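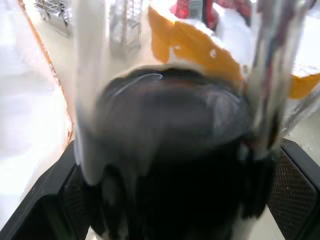 近景:透明材料与深色圆顶物件。

一条没有写进合同的路

巴赫拉米律师事务所在格朗蒙老邮局的二层,楼下是一家修鞋铺。事务所只有两名律师,阿拉什·拉希米和戈尔纳尔·巴巴伊。拉希米主要办房产和继承,巴巴伊负责出庭。去年秋天,他们接了一件通行权的案子,到今年五月才算有了结果。

当事人法尔扎德·加法里住在若拉克,从镇上开车过去要翻一道山梁。他家的果园在坡上,下山只有一条土路,中间一段从邻地穿过。邻地原先属于一户姓沙赫巴齐的人家,两家的老人在世时,路怎么走、谁来修,都是口头说定的。后来那块地卖给了霍罗夫仓储公司。公司平整土地,在路口装了铁门,加法里的货车进不去了。

他先找公司谈。公司的答复是,买地时登记簿上没有任何通行权记载,合同里也没有提到,作为买受人,公司没有义务让路。加法里又去登记处查,确实没有。

“很多人到这一步就算了,”拉希米说,“他们以为登记簿上没有,就等于没有。”

按照当地的法律,通行权可以靠登记取得,也可以在一定条件下靠长期使用取得。后一种要证明的东西比较多:使用是公开的,是连续的,而且不是每次都靠对方临时许可。最后这一点最麻烦。如果土地所有人当年只是出于客气放行,用得再久也可能不算数。霍罗夫的代理律师凯万·萨利希在答辩状里抓住的就是这一点。他认为两家老人关系很好,所谓的通行一直是人情。

拉希米花了一个冬天找材料。加法里家有一只铁皮柜,里面装着历年的收购单、农药发票、拖拉机修理单。收购单上有过磅的日期,可以说明每年采收季都有车从坡上下来。修理单用处不大,但有一张写着“在下坡路段陷车,现场更换半轴”,后来也列进了证据目录。县里的测绘档案室保存着几版旧地图,土路在较早的一版上就已经标出,线形和现在基本一致。

证人方面,最重要的是阿夫辛·沙赫巴齐,原地主的儿子,现在住在外地。他起初不愿意出庭,理由是地已经卖了,不想再惹事。巴巴伊给他打过几次电话,没有劝他站在哪一边,只说明法庭会问什么问题,路费由谁承担。他最后同意来。

他在庭上的证词并不全对加法里有利。他承认父亲和加法里的父亲常常一起喝茶,也承认父亲说过“都是邻居,随便走”。萨利希请书记员把这句话完整记下来。但他接着说,有一年下大雨路基塌了,他父亲要求加法里家出一半的钱,理由是“路是两家的”,那笔钱后来也付了。他说这条路使用了40多年,他小时候就在路边放羊,没有见过谁来请示能不能过。

那次修路的付款收据后来在铁皮柜里找到了,夹在一本旧日历里,纸已经发脆,金额和签名都还看得清。萨利希对签名提出过异议,经比对后撤回。

全部卷宗装订起来有561页。巴巴伊说,里面真正起作用的不到二十页,但开庭之前没有办法知道是哪二十页。她的习惯是每份材料都做一张摘要卡,写明这份东西能证明什么、不能证明什么,后一栏往往比前一栏长。对方会问的问题,多半就在后一栏里。

案子一共开了两次庭。第一次主要是举证,从上午九点开到下午,中间因为测绘图的比例问题停了一会儿。第二次之前,法官建议双方再谈一谈。霍罗夫公司的态度有了变化,萨利希提出,公司可以在地块东侧另开一条路,供果园使用,但要求加法里放弃对旧路的主张。

加法里不太愿意。新路要绕远,坡也更陡,雨季难走。他在事务所里坐了一个下午,反复问如果打下去有多大把握。拉希米没有给他数字。他说可以讲清楚的是:赢了,旧路登记在册,以后地再转手也不受影响;输了,连东侧那条路也可能没有了。

双方最后没有谈成。判决认定通行权成立,范围限于原有路面宽度,可以通行农用车辆和货车,不得停放;日常养护费用由果园一方承担,因仓储车辆造成的损坏由公司修复。公司可以保留铁门,但必须交付钥匙,采收季白天不得上锁。霍罗夫没有上诉。

萨利希在电话里接受了采访。他认为判决对收据的分量看得偏重,一次分摊修路款不一定代表承认权利,也可能只是邻里之间算清一笔账。不过他也说,公司买地前如果派人到现场走一遍,就会看到车辙。现在他给客户做土地尽职调查,清单里加了一项:在采收季去看地,并且同相邻的住户谈话。

类似的纠纷在若拉克一带还有不少。老一辈的约定大多没有文字,土地在家族内部流转时没有问题,一旦卖给外来的买家,矛盾就出来了。拉希米建议有这种情况的人家趁双方关系还好时去办登记。手续不复杂,需要双方到场签字,附一张标明位置的平面图,登记费由谁出可以自行商量。如果对方不愿意签,至少把历年的单据留好,修路的付款尽量转账,备注里写清用途。

他还提到一件事。有些当事人为了表示礼貌,会给新邻居写信,请求“允许继续通行”。这样的信在法庭上可能被当作承认自己没有权利的证据。发出之前,最好先让律师看一眼措辞。

判决生效后,登记处在加法里和霍罗夫两块地的页下各加了一条记载。加法里拿到了两把钥匙,一把挂在货车里,另一把放进了那只铁皮柜。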